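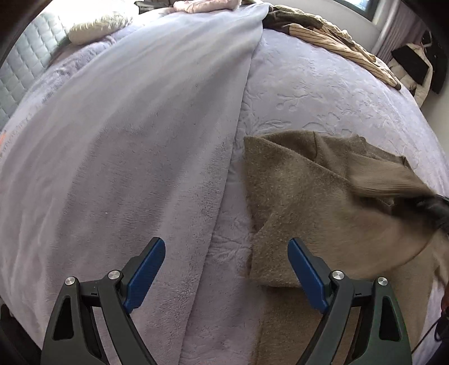
Pale lavender plush blanket on a bed.

Progress report: welcome emails and customer list cleanup
Prepared for Ginevra Leone, Merninier
16 January 2018

Dear Ginevra,

Thank you for the kind note over the holidays, and for being so patient while we pulled this together. You asked for a plain account of what your money has paid for since August, where we are ahead, where we're behind, and what we would like to do next. I've tried to keep it short and have not quite managed it, so please get yourself a coffee first!

The list

When we started, the Skikico shop had its customer addresses in three different places: the checkout system, an old newsletter account, and a spreadsheet that had been passed around for years and had picked up a few personalities along the way. We merged all three in the fall. It took longer than I told you it would (I said two weeks and it was closer to five), mostly on account of the spreadsheet, where first names and last names had swapped columns partway down and then swapped back again.

After removing duplicates and dead addresses, and everyone who had asked to be taken off at one time or another, we found 863 people who had bought something and had also said yes to hearing from the shop. I know you were hoping for a bigger number. I was too, a little. But these are people who want the emails, and I would much rather write to them than to a crowd who will hit the spam button.

The welcome series

The old setup was a single message with a coupon in it, sent the minute somebody signed up. We have replaced it with 7 emails spread over the first 40 days. The coupon has moved to the third one. The first is simply a hello from the shop, written in the same voice the staff use on the phone, and it asks one question: what are you shopping for? People can click on bedding, bath, or gifts, and what they get afterward depends on that click.

I'm very fond of that little question. More than 300 people have answered it so far, and bedding is well out in front. We had guessed gifts, given the time of year, and had written the gift emails first and with the most care, so there was some scrambling in December to bring the bedding ones up to the same standard. They are there now, I think. The one on choosing a blanket weight gets more replies than anything else we send, and the shop has started answering those replies by hand, which I hope they can keep up.

The software

You asked whether we had picked the right tool. We began on Ban, as agreed in the proposal, and it did the basic work without any fuss. Where it let us down was the point where an online sale and a store sale belong to the same person. Somebody would buy sheets at the counter in the morning and get an email that same afternoon urging them to come and buy sheets. The store manager heard about it, and then so did I.

We spent most of November trying to patch around this and then moved everything over to Cirnden. The move itself was done over a long weekend. The monthly cost is a bit higher, and I've covered the difference out of the design budget for now, as you and I discussed on the phone. I should have pushed for the change sooner. I kept thinking that one more workaround would do it.

What is behind

The win-back emails, meant for customers who have gone quiet, are not live. The drafts are written and the shop has commented on them, and the comments are good, but we haven't worked them in yet. The monthly sales report is also late. At the moment I put the numbers together by hand from two screens, and I don't want to send you figures in that state and then have to correct them. You will have a proper first report with my next letter.

Training has been slower than planned as well. Two people at the shop can now build and send an email on their own. A third has had one session and was called away to the register halfway through it.

What comes next

Finish the win-back emails and turn them on for a small group first.
Set up the sales report so that it runs without me.
Write a short guide for the staff, with plenty of screenshots.
Test two versions of the first hello, one with the question at the top and one with it at the end.
Retire the old newsletter account, after one last check that everything has been copied out of it.

One request

I would like to keep a small part of the training money open through the spring, in place of using it all up this month as the original plan had it. The staff learn best when they have a real email to send and somebody sitting beside them, and the shop's next big sale would be a fine time for that. It adds nothing to the total. If you are happy with it, a one-line reply is all I need.

Thank you again for backing this. The people at Skikico have been a pleasure to work with, even the week we moved everything, and they asked me to send you their best. I'm at my desk most mornings if you would like to talk any of it through.

With warm thanks,
The email project team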